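当サイトではより快適にご覧いただくためCookieを使用しています。閲覧を続けると使用に同意したものとみなされます。

窯元のオープンデーに行ってきました!

1月の港町ってもっと静かだと思っていたんですが、ゼルヴァス窯(Zervas)の門の前は朝9時半でもう行列。年に一度、工房の中まで見せてくれる日なんです。駅からバスで坂をのぼって、降りたら潮のにおいと薪のにおいが半々くらい。寒いけど気分は最高でした。

案内してくれたのは絵付け担当のパラスケヴィ・コキノスさん(Paraskevi Kokkinos)。早口で冗談が多くて、つられてこっちまで早口になります。まず土の部屋。地元の赤土をそのまま使うのかと思ったら、白い土と混ぜて4か月も寝かせるそうで、触らせてもらうと耳たぶみたい(うちの母がお団子のときに言うやつです)。

次がろくろ場。体験は1人1個で、わたしのお椀は三度つぶれて最後は灰皿になりました。隣の小学生のほうがずっと上手で、ちょっと悔しい。力を入れるのは最初だけ、あとは手を置いておくんだよ、と教わったのに、どうしても押しちゃうんですよね。

いちばん楽しみにしていた窯は、ちょうど火を落としたあとで中に入れました! 天井が低くて、壁は長年の灰でつるつる。一度に最大600個入るとのことで、詰める順番だけで丸一日かかるらしいです。火の番は交代で、夜食は決まって豆のスープ。レシピもしっかり聞いてきました(にんじんは大きめ、レモンは食べる直前)。

絵付けの部屋では筆の持ち方から習いました。つるは一気に引かないと線がふるえます。わたしのつるは完全にふるえてました。葉っぱは筆の腹を置いて、すっと抜く。これは何枚か描くうちにそれらしくなって、うれしくてつい描きすぎ……。

売店では小皿を239番の棚から選びました。棚の番号、どういう順番なのか最後までわからず。レジは現金のみなので気をつけて! 帰りのバスは112番、海側の席がおすすめです。坂の途中で一瞬だけ灯台が見えます。おみやげのプルキニア(Plurkinia)という焼き菓子は、宿に着くまでに半分なくなりました。

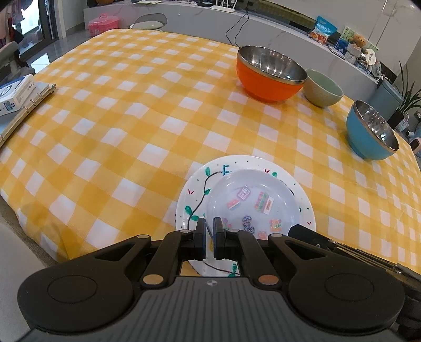
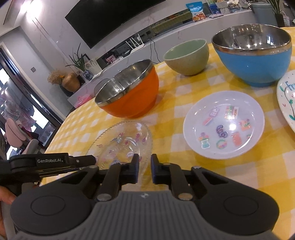 黄色と白のチェックのクロスにお皿いろいろ。1枚目は縁につると緑の葉、2枚目はガラスのお皿と、水を張った白い器。

お茶も飲めたし、次は割れた灰皿……じゃなくてお椀のリベンジに行きます。焼き上がりは春に郵送だそうです。

最近の記事
・ステュロン(Sturon)の朝市で食べ歩き
・プレルコン(Plerkon)織物工場の見学メモ
・冬の港町、バスの乗り方まとめ
・豆のスープを家で作ってみた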